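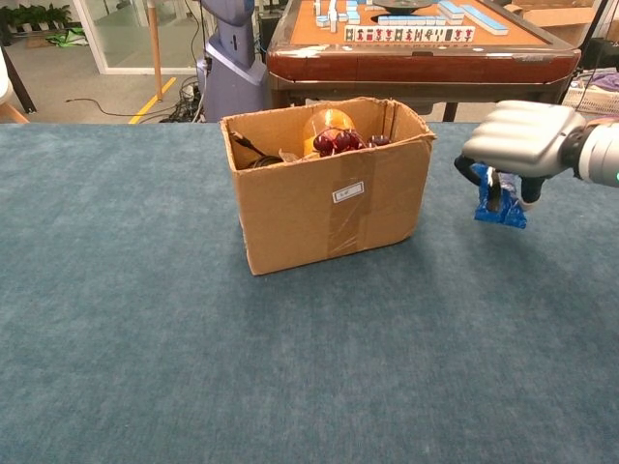 Games room, Saturday check before opening
Checked by: Virgil Crăciun
Comments read by: Stela Furtună

1. Mahjong table, automatic. Wooden frame: no splinters found. OK.
Comment: Please do not leave cups on the frame, also not for one minute. Liquid inside the machine is an expensive repair.

2. Mahjong table, cable and plug. OK.
Comment: Cable goes along the wall now. Last month it was crossing the way to the door and Mr Avram has caught his foot in it.

3. Tiles. Clean, no sharp edges. One tile has a small chip, I put it apart for Stela.
Comment: Put all tiles back before switching off, otherwise the next group starts with a wrong set.

4. Long table with blue-grey covering. Surface firm, edges not lifting. OK.
Comment: Vacuum only, no wet cloth. The glue does not like water.

5. Cardboard box on the long table. TO DO.
Comment: Too many different things together. The black cable must come out and be tested before anybody uses it. The small red round things must be kept away from the children's corner, they are the size to swallow. Crumpled packing goes to recycling. The box itself can stay, but when it is full lift it from under, not by the upper edges.

6. Way to the exit. Free. OK.

7. Extinguisher. Seal is whole, number 1283. OK.

8. Chairs. 2 chairs are shaking, both moved to the store room with a paper on them.
Comment: Stela, I tightened the screws but I am not satisfied. Please do not bring them back until I look again.

Next check: same list, before the doors open.

3 comments | 2 shares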